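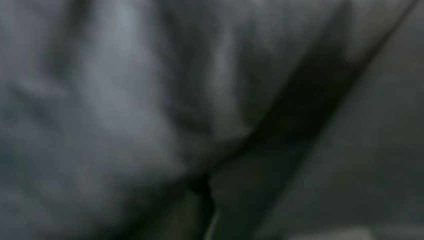 4. Storage Condition and Length of Service

4.1 Definition of storage states

Household textiles spend most of their service life at rest. Published work on textile wear has concentrated on washing, drying and use, and storage usually enters the models as time during which nothing happens. The records collected in Idness and Ferrand allow that assumption to be tested, because each entry gives the condition in which the item was kept between uses as well as the dates of laundering.

Three storage states were used in coding. An item was coded as folded if it had been laid flat and creased along at least one deliberate line. It was coded as hung if its weight was carried by a rail, hook or hanger. All remaining items were coded as bunched. Cloth in the bunched state rests in rounded folds of uneven height, as in the gray fabric of Figure 3. Rolled items were first treated as a separate state, but they were rare outside a small number of households in Ferrand and were merged with the folded group before analysis. The merger does not change the direction of any result reported in this section.

The coding was done from the written answers given on the Dralusero form. The form asks how the item is "usually" kept, and the answers are therefore summaries of habit. Where an answer named two states, the first one named was used. Answers that gave a location but no state, such as "hall closet" or "under the bed," were coded as missing.

4.2 Sample

After exclusions, 2567 items had a usable storage code, a fiber label and at least one recorded wash. Of these, 1305 came from Idness and the remainder from Ferrand. Sheets and pillowcases made up the largest group, followed by towels, blankets and table linen. Clothing was outside the scope of the study. Items handled by the Tendia laundry service were kept in the sample, but a separate indicator was added for them, as the service returns all flat linen pressed and folded regardless of how the household later stores it.

Fiber content was taken from the sewn label where one was present and from the household's own report where it was not. The two sources agreed well for cotton and poorly for blends. Blended items were therefore placed in a single category without regard to the share of each fiber. This is a coarse treatment, and it probably hides differences between blends that are mostly cotton and blends that are mostly polyester.

4.3 Model

Length of service was measured from the first recorded use to the date on which the household stopped using the item for its original purpose. A bath towel cut up for cleaning cloths was counted as retired on the day it was cut. Items still in service when records closed on July 22, 2021 were treated as right-censored.

A proportional hazards model was fitted with storage state, item type, fiber category, wash frequency and town as predictors. Wash frequency was entered as the mean number of washes per month over the whole record. Households contributed more than one item each, and standard errors were clustered at the household level. The proportional hazards assumption was checked by plotting scaled residuals against time. It held for all predictors except item type, and the final model was stratified on that variable.

4.4 Results

Storage state had a modest effect. Relative to folded items, bunched items were retired earlier, and the gap was clearest for table linen. For towels there was no difference that could be separated from chance. Hung items did not differ from folded items in any stratum, although the hung group was small for everything except tablecloths and light blankets, and the intervals were wide.

Fiber category mattered more than storage. All-cotton and linen items showed a larger storage effect than blends. This agrees with the general view that cellulosic fibers hold creases set under load, and that repeated creasing at the same place weakens the yarn. The present data cannot show that mechanism directly. No tensile tests were made, and the location of damage was recorded only as "edge," "body" or "both."

The reasons given for retirement suggest a second path. Households were offered 7 reasons on the form and could choose more than one. For folded items, thinning and holes were the most common choices. For bunched items, "no longer looks good" was chosen more often than any reason involving physical damage. Part of the shorter service life of bunched items may thus reflect appearance and the effort of ironing. A household that will not iron a tablecloth before guests arrive may retire it while the cloth itself is still sound.

Removing the Tendia items reduced the storage effect for sheets and left the other estimates nearly unchanged. Pressing before return appears to delay retirement on grounds of appearance even where the linen is later stored bunched. The number of such cases is too small to support a separate model.

4.5 Sensitivity and limits

The model was refitted under 5 alternative specifications. These included coding two-state answers by the second state named, dropping items with a reported fiber content, and replacing mean wash frequency with total washes. The estimate for bunched table linen remained below that for folded table linen in every case. The estimate for sheets crossed the null when two-state answers were recoded, and it should be read with care.

Storage state was reported once, at enrollment in November, and was assumed constant afterward. Households that moved or replaced furniture may have changed their habits. Humidity in the storage space was not measured. It is likely to affect both crease retention and mildew, and closets in Ferrand are more often set against outside walls. The town term absorbs some of this difference but cannot separate it from water hardness, which is treated in Section 5.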